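## 4. What the second arm costs

The vendor literature we reviewed treats the move from one arm to two as a matter of doubling: twice the hands, half the time. We went into the planning exercise doubtful of that claim and came out of it no less doubtful. This section sets out how the Brendberg workshop budgeted for its two-arm cell, which lines of the budget held up, and which ones we would now refuse to sign.

### 4.1 The request

The original request, drafted by Matvii Nychyporuk's group in July, asked for a matched pair of arms with grippers, mounting hardware, cabling and a support plan. It gave three reasons. Some objects are easier to reach from one side of the table than the other. Some tasks need one hand to steady while the other moves. And two arms, the request said, would clear a table in half the time of one.

We accept the first reason and, for a narrow set of tasks, the second. The third is the one that carried the price through approval, and it had no measurement behind it. It came from a quotation supplied with the Vonberg proposal, in which the cycle time for one arm was divided by two and entered in the next column. No allowance was made for the arms waiting on each other at a shared bin, or for the work of keeping them apart when both want the middle of the table.

Three suppliers were approached. Vonberg quoted for a complete cell. Coria quoted for arms only and left the grippers to the buyer. Kawaguchi declined to quote for a pair and suggested a single arm with a longer reach. That last suggestion was dropped early, on the grounds that it did not answer the request. We think it deserved a longer hearing.

### 4.2 The task used for planning

A budget needs a task to be costed against, and the choice of task does a great deal of quiet work. The group settled on sorting small toys into a bin. It is a common choice and we understand its appeal: the objects are cheap, they differ in shape and colour, and a layout can be reset by hand in a few moments. Figure 1 shows a layout of this kind, with two figurines on either side of the bin.

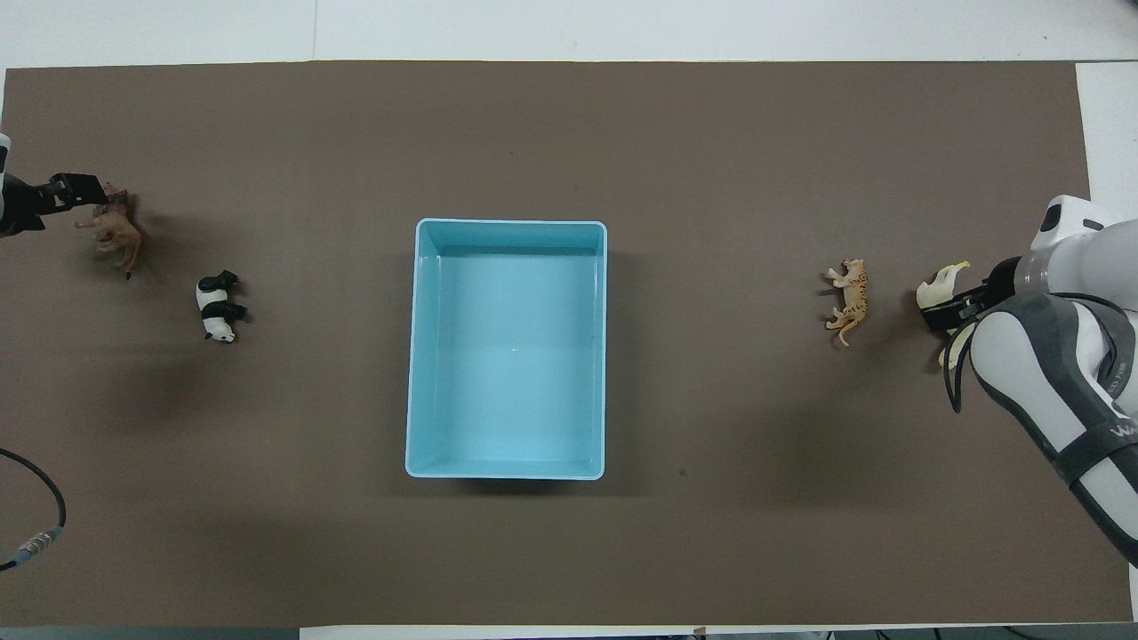

**Figure 1.** Two-arm toy sorting with a central bin. Each gripper is at one of the outer figurines; the panda and the tiger lie on the mat nearer the bin.

The layout is kind to two arms. The bin sits in the centre and the load is evenly split, so each arm has a side of its own and neither has to cross over. If the benefit of a second arm is ever going to appear, it will appear with the objects placed like that. We have no quarrel with using such a task to check that the equipment works. Our quarrel is with carrying the result over to a purchase decision for other work, where parts arrive in a heap at one end of the bench and one arm would spend much of its shift with nothing in reach.

The planning file contained 240 trials, every one of them using a balanced layout. Not one had all the objects on the same side. A reader of the file could not learn from it how the cell behaves when the work is lopsided, and lopsided work is what the Brendberg benches mostly see.

### 4.3 Lines that were missing

The price of the arms was the most carefully argued figure in the request. It was also the least uncertain, as it came off a quotation. The remaining lines were thin.

*Grippers and spares.* The request allowed for one gripper per arm and no spares. The Coria quotation left grippers out entirely, yet it was compared with Vonberg's complete price as though the two covered the same goods. We corrected the comparison by hand. The gap between the suppliers narrowed enough that we would no longer choose on price.

*Cabling.* A second arm brings a second set of cables, and the cables need somewhere to go. Loose runs across a work surface can foul an arm or be caught by a sleeve. The request put cable guides under "sundries" with no amount beside it. They should have their own line.

*Table and surface.* The sums assumed the existing benches would do. Two arms facing each other across a table take up floor on both sides, and staff need a way past. Nobody had measured the aisle.

*Staff time.* Here we found the largest hole. The request counted set-up as a single event, paid for once. In practice, a cell is set up again whenever the task changes, and a paired cell has more to check each time. We asked for 3,088 dollars to be added for this over the first year. That amount covers labour only and assumes that nothing breaks.

*Support.* Both suppliers priced support per arm. Neither would commit in writing to a response time, and one described its service as "priority" without saying over whom. We gave that word no value in the sums.

### 4.4 What we recommended

We recommended buying one arm first, with the table and mounting points chosen so that a second could be added later. The group objected that a pair bought together attracts a discount. It does – but the discount offered was smaller than the yearly support charge on the second arm, and the charge comes round again while the discount does not.

We also asked that any later request for the second arm rest on trials from the workshop's own jobs. We set 5 jobs as the minimum, chosen by the people who run the benches, with at least 2 where the parts start on one side only. The time recorded should include resets and stoppages. A cycle time that starts when the gripper moves and stops when it opens flatters any machine, and we have yet to see a brochure that measures it otherwise.

Our own position has limits. We looked at one workshop and two full quotations, and prices for this sort of equipment move quickly. A site with steady, well-spread work may find that a pair pays for itself. We would want to see that site's records, including its bad weeks, before repeating the claim to anyone else with a budget to spend.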